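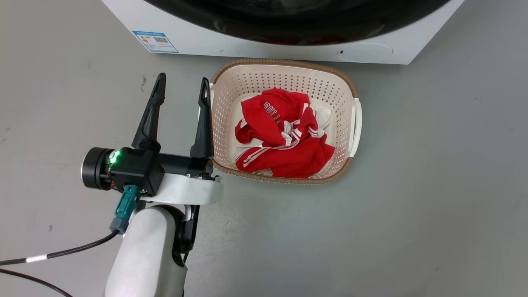 Chapter 8
Water That Works: Soap, Hardness, and the Weekly Wash

I grew up in Nelbridge, where the water is so hard you could practically chew it. My grandmother kept a bar of green soap by the kitchen sink, and no matter how long we scrubbed, the stuff would hardly lather. What we got was a gray film around the basin and a lot of complaining. Then I went off to college in Haugland, took one shower, and thought something was wrong with me. I couldn't get the soap off! I stood there rinsing for ages, slippery as a fish, until my roommate started banging on the door.

That was the first time I wondered what was in water besides water, and it's where I'd like us to start.

In Chapter 7 we looked at water as a solvent and saw how it pulls salt crystals apart. Now we're going to take that idea into the laundry room. Rain is pretty soft when it lands, but on its way to your faucet it may spend years trickling through rock. If the rock is limestone or chalk, the water picks up calcium and magnesium ions as it goes (remember, an ion is an atom or group of atoms carrying a charge). Water with a lot of these two ions is called hard. Water with only a little is called soft.

Soap doesn't get along with calcium. A soap molecule has a long, greasy tail that likes oil and a charged head that likes water, and that split personality is how it lifts a butter stain out of your shirt. But when calcium ions are floating around, they grab onto the heads, and the whole lot comes out of solution as a waxy solid. We call it soap scum. Every bit of soap that turns into scum is soap that isn't cleaning anything, so people in hard water towns end up using more of it.

Modern detergents get around this in two ways. Their cleaning molecules have a different kind of head, one that calcium doesn't bother nearly as much, and most powders also contain ingredients called builders that tie up the calcium before it can cause trouble. We'll meet both in Section 8.2, along with enzymes, which I promise are more fun than they sound.

Hardness is usually given in milligrams of calcium carbonate per liter. My tap in Nelbridge came out at 150 the last time I tested it, and the Haugland sample I brought home in a jam jar was 34. Keep those two numbers handy, we'll be using them in the practice problems.

A word about heat. When you warm hard water that has hydrogen carbonate in it, some of the calcium drops out as a chalky crust. You've probably seen it inside a tea kettle. The same crust can build up on the heating element of a washing machine, and my friend Hilde Postma once gave me a piece of it the size of a thumbnail. I still pass it around in class every December, and it's a little smaller each year.

Before you read on, try this at home. Half fill one clean bottle with tap water and another with distilled water. Add 2 drops of plain liquid soap to each (real soap, so check the label, as many "hand soaps" are detergents), put the caps on, and shake them hard. Write down how high the foam stands and how cloudy the water looks. Leave the bottles overnight and look again at breakfast. Bring your notes with you to Section 8.1, where we'll write the equation for what you saw.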